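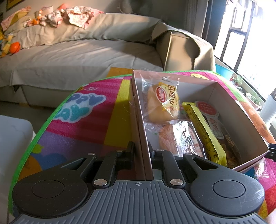 Prüfliste Kiosk und Lagerraum, Sporthalle Linum
Durchgang vor dem Spieltag, Samstag

Diese Liste wird vor jedem Heimspiel ausgefüllt. Bitte nicht nur abhaken, sondern bei jeder Abweichung einen Satz dazu schreiben. Die Kommentare unten sind vom letzten Durchgang im Januar. Ich habe sie so gelassen, wie ich sie in der Halle notiert habe.

1. Zugang und Fluchtweg
Tür zum Lager lässt sich von innen ohne Schlüssel öffnen: ja
Durchgang zwischen Theke und Notausgang frei: nein
Kommentar: Zwei Hockeytore von Skesport standen im Durchgang. Ich habe sie in den Geräteraum geschoben. Das war schon beim vorigen Mal so. Die Tore gehören nach dem Training an die Wand mit der gelben Linie.
Fluchtwegschild beleuchtet: ja

2. Feuerlöscher
Vorhanden, Plombe unbeschädigt: ja
Gewicht: 6-kg-Gerät, Prüfplakette noch gültig
Kommentar: Der Halter sitzt ein wenig locker, eine Schraube hat keinen Halt mehr in der Wand. Es braucht einen größeren Dübel.

3. Elektrische Geräte
Kabel vom Wasserkocher ohne Schaden: ja
Mehrfachsteckdose hinter der Theke: Mangel
Kommentar: An der Steckdose hingen gleichzeitig Kaffeemaschine, Waffeleisen und der kleine Heizlüfter. Das ist nicht zulässig. Den Heizlüfter habe ich ausgesteckt und in das Büro gebracht. Wer im Kiosk friert, soll bitte den Heizkörper aufdrehen, er funktioniert.
FI-Schalter mit Prüftaste getestet, löst aus: ja

4. Kühlschrank (Marke Flosa)
Temperatur um 9 Uhr: 6 Grad
Temperatur um 13 Uhr: 6 Grad
Türdichtung sauber: teilweise
Kommentar: Unten an der Dichtung ist ein dunkler Rand. Ich habe mit Essigwasser gewischt, es ging nicht vollständig weg. Beim nächsten Durchgang wieder anschauen.

5. Regale und Lagerung
Regal an der Wand verschraubt: ja
Schwere Sachen unten: nein
Kommentar: Die Getränkekisten standen auf dem obersten Brett. Erlaubt sind 30 kg pro Brett, so steht es auf dem Aufkleber. Ich habe die Kisten auf den Boden gestellt. Kartons mit Knabbersachen dürfen oben stehen, sie sind leicht.
Abstand zur Lampe mindestens 25 cm: ja
Haltbarkeit der verpackten Ware kontrolliert: ja
Kommentar: Ältere Ware nach vorne, neue nach hinten. Offene Kartons bitte zuerst leer verkaufen, bevor man den nächsten aufmacht.

6. Boden
Trocken, keine Stolperstellen: Mangel
Kommentar: Die Matte vor der Spüle rollt sich an der Ecke auf. Mit Klebeband befestigt, das hält aber nicht lange. Eine neue Matte ist bestellt, Modell Riihimäki, 595 mm breit. Sie passt genau zwischen Spüle und Türrahmen.

7. Erste Hilfe
Verbandkasten vollständig: nein
Kommentar: Es fehlen Pflaster und eine Kältekompresse. Wer etwas entnimmt, schreibt es bitte auf den Zettel im Deckel.
Notrufnummern hängen neben dem Telefon: ja

Noch offen: Halter vom Feuerlöscher, neue Matte, Pflaster und Kompresse, Dichtung am Kühlschrank. Die ausgefüllte Liste kommt in den blauen Ordner im Büro, zweites Fach.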